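Sorting and Storing Loose Wire
Workshop Guidance Sheet 11
Menton Community Workshop, Clalunitz Road
Prepared by Lucinda Pruitt. Checked by Shahla Abbasi, Nov 22, 2025

This sheet explains how members should sort the loose wire that collects in the electronics room. It applies to thin hook-up wire and jumper leads only. Mains cable is covered by a separate sheet and must not be placed in the wire trays at any time.

Before you begin

Clear a space on one of the white tables. A pale surface makes thin wire much easier to see, and short offcuts are less likely to be swept on to the floor. You will need side cutters, a ruler, a soft pencil, paper labels, a supply of reusable ties and an empty tray. Members who are sorting for more than a few minutes should use the desk lamp.

Check that nothing in the pile is still attached to a board, a battery or a power supply. If it is, set the item aside and hand it to the duty supervisor.

Separating the tangle

Place the whole tangle on the table and loosen it gently with your fingers before you try to remove anything. Pulling hard on one end will tighten the knots elsewhere and may break the strands inside the insulation, where the damage cannot be seen.

Choose one colour and work on that colour alone. White is often a sensible place to start, as it stands out well against darker strands. Hold the wires together at one point, let the free ends spread across the table, and follow each one back to where it is caught.
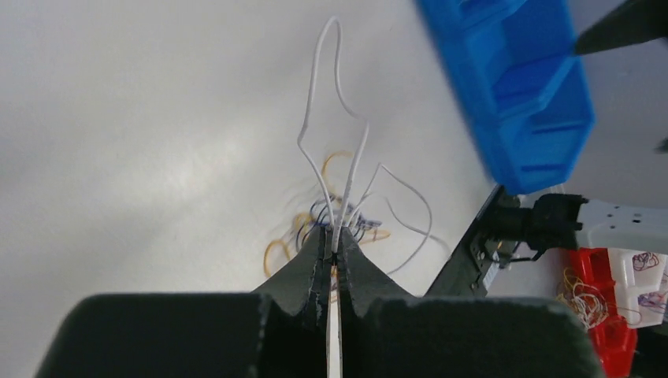
Once a wire is free, lay it straight and keep it apart from the remainder. Do not wind it up at this stage. Continue until the first colour has been removed, then move on to the next. Yellow and orange are easily confused under the ceiling lights, so compare them side by side before placing them in separate groups.

If a knot will not open after a reasonable attempt, cut it out. A short length of wire is not worth a damaged fingernail.

Measuring and cutting

Measure each wire against the ruler. Anything shorter than 109 mm goes into the copper recycling tub by the door. Wires up to 300 mm are kept as short leads, and anything above that is kept as long stock. Trim ends that are frayed or blackened. Ends that have been stripped neatly may be left as they are.

Coiling and labelling

Wind long wires loosely around three fingers and secure each coil with one tie. Short leads should be laid flat in bundles of a single colour. Write the colour, the length group and your initials on the label.

Putting away

Return full trays to the Ferreira cabinet, with short leads on the upper shelf and long stock beneath. The Vilus drawers are reserved for connectors. Wipe the table and check the floor for offcuts before you leave.

The next full sort of the wire trays will take place in February. Members who wish to help should add their names to the list at the front desk.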